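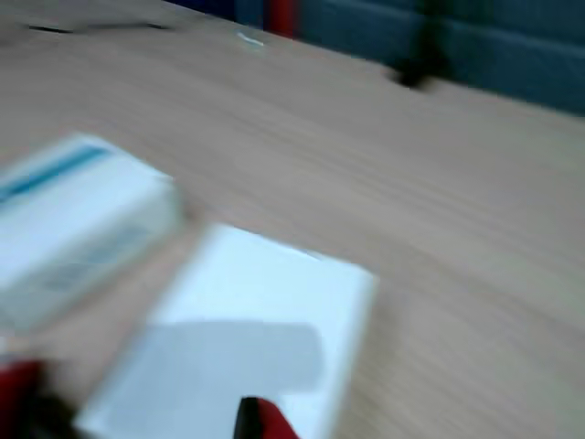 The white box with the teal stripe, on the table this morning.

March 4, 2021

So I finally got going on the paper pile and the little boxes, which have been sitting on top of the bookcase since January and getting on my nerves every time I walk past. I brought the whole lot over to the table, made coffee, and told myself I'd stop at noon. I stopped at twenty past two!

Most of it was junk. Old inserts, a Kever warranty for a kettle we gave away, a stack of cards from the Fasdale trip that I never mailed (sorry, everybody). I kept 18 of the cards and let the rest go. I did find the receipt from Rumach, the one Urs swore he'd handed me and I swore he hadn't – he was right, and I'll have to tell him at dinner.

I love that table when it's getting used. We paid 700 for it and I complained the whole way home, but the pale wood makes even a gray day feel brighter, and there's room to spread out and still put an elbow down.

Boxes are my weak spot. A good white box with a lid that fits, I can't throw it out. I've promised Urs I'll get down to 35, and he laughed at me, which I guess is fair. Nearly 100 is a lot of boxes for two people.

Tomorrow the drawer under the phone. Need rubber bands, and labels that stick this time. Also call the Holzer cousins back about Easter.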